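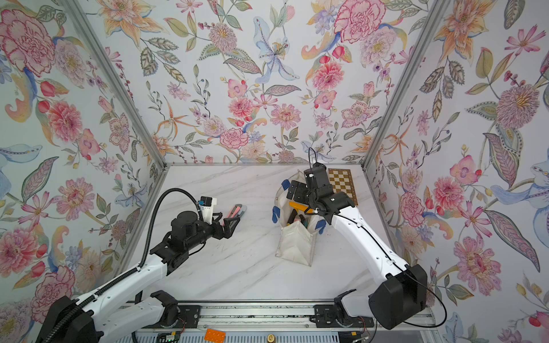 Nastley series 2: is it coming back?

lama_d
Has anyone heard when filming starts? The first series finished in August and there's been no word from the channel.

boyangs
The Tovcombe paper said they'd be shooting there in spring. 5 episodes this time, down from 8.

lama_d
That's a shame. The first one felt rushed as it was.

Huiling Q
Disagree. Episode 4 was all flashbacks and could have gone. Fewer is fine by me if they keep the same writer.

boyangs
Episode 4 was the best one. It's the only time we see the sister's side.

Huiling Q
We got her side in the finale, in one scene.

gshen57
No news on the writer yet. I'd wait for the cast list.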